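How a Box Holds Small Things
An explainer for readers aged 8 to 11
Materials and Objects series, Stistover Learning Pages
June 22, 2020

Small objects get lost more easily than large ones. A hair clip can slide under a pillow, into a pocket or down the back of a chair. A box solves this problem by giving small objects a floor and walls. This page explains how a cardboard box works, how the things inside it work, and how to sort them.

What cardboard is

Cardboard is a stiff material made from paper fibers. The fibers come from wood or from old paper that has been soaked and broken up. When the wet fibers are pressed flat and dried, they lock together.

There are two common types. Solid cardboard is one thick sheet, or several sheets glued face to face. Corrugated cardboard has a wavy layer glued between two flat layers. The waves work like a row of small arches and make the sheet hard to bend in one direction. It bends more easily in the other direction.

Most boxes start as a flat shape called a blank. A machine cuts the blank and presses lines into it. These lines are called creases. The cardboard folds along a crease because the fibers there have already been squeezed. A flat blank can turn into a floor, walls and a lid without any separate parts.

Why walls matter

A flat sheet of cardboard bends when you lift it by one side. Fold up the edges and it becomes much stiffer. You can test this with a sheet of writing paper. Hold it by one short edge and the rest droops. Fold up both long edges by the width of a finger and hold it again – it will stay much straighter.

Walls also stop rolling. A bead on a flat table keeps moving until friction slows it down or it reaches the edge. In a box it can only go as far as the wall. A low wall is enough for most small objects, and it leaves room for your hands.
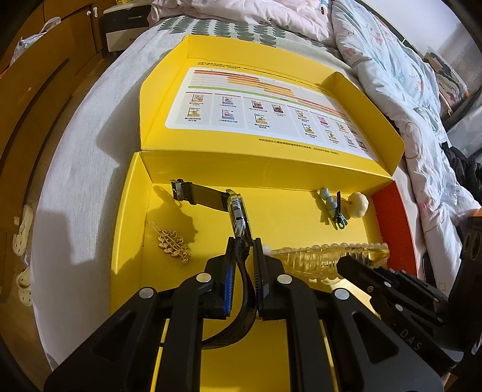
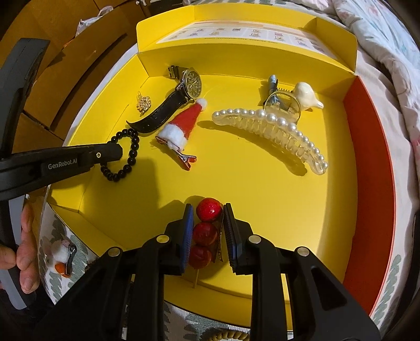

Wristwatches and hair clips look different, but both are fasteners. A fastener is a part that holds one thing against another and can be undone. A watch strap usually comes in two sections, one on each side of the case. The case is the shell around the working parts. Cases can be round, like the one with the dark dial and the long black strap section, or rectangular, like the one on the dark brown leather strap. The shape of the case does not change how the strap closes. Each of those straps has a metal buckle. On an ordinary buckle, a small pin called the tongue goes through a hole in the other section, and a loop keeps the loose end flat.

How clips grip

Many hair clips use a spring. A spring is a part that changes shape when you push or pull it, then tries to return to its first shape. This return push is what holds the hair.

A claw clip has two curved sides with teeth. Squeezing the handles opens the sides and loads the spring. When you let go, the sides close and the teeth pass between each other. Hair is trapped in the gaps.

An alligator clip is long and narrow. Pressing its handle end opens the jaws at the other end. The hinge is the point where the two halves turn. A decoration can be fixed on top without changing how the clip works, and this is why alligator clips come with so many kinds of ornament.

Beads on a bracelet are different. They do not grip anything. They are held in line by a cord or wire that passes through a hole in each bead. If the cord is elastic, it stretches over the hand and then tightens at the wrist.

Sorting a mixed box

To sort means to put things into groups by a rule. The rule has to be clear enough for another person to use it. Three useful rules are:

By use: things for hair, things for the wrist, toys.
By material: metal, plastic, cloth, leather.
By fastening: spring, buckle, elastic, none.

The same object can change groups when the rule changes. A watch and a bracelet go together under the first rule, but they may be apart under the third.

Try it: the divided box

You need a shallow box, a strip of card, a ruler, a pencil and scissors. Ask an adult before you cut.

1. Measure the inside of the box from wall to wall.
2. Cut two strips of card, one as long as the box and one as long as its width. Make both 34 millimeters high.
3. Find the middle of each strip. Cut a slot there, halfway through the height.
4. Turn one strip over and slide the slots together to make a cross.
5. Stand the cross in the box. You now have four spaces.
6. Choose one sorting rule and write a label for each space.

If the cross is too loose, the strips are too short. If it bends, trim 1 millimeter from the longer strip and try again.

Words to know

Blank: the flat shape a box is folded from.
Crease: a pressed line where card folds.
Fastener: a part that holds things together and can be undone.
Hinge: the place where two parts turn against each other.

Next page: Zippers, Snaps and Hooks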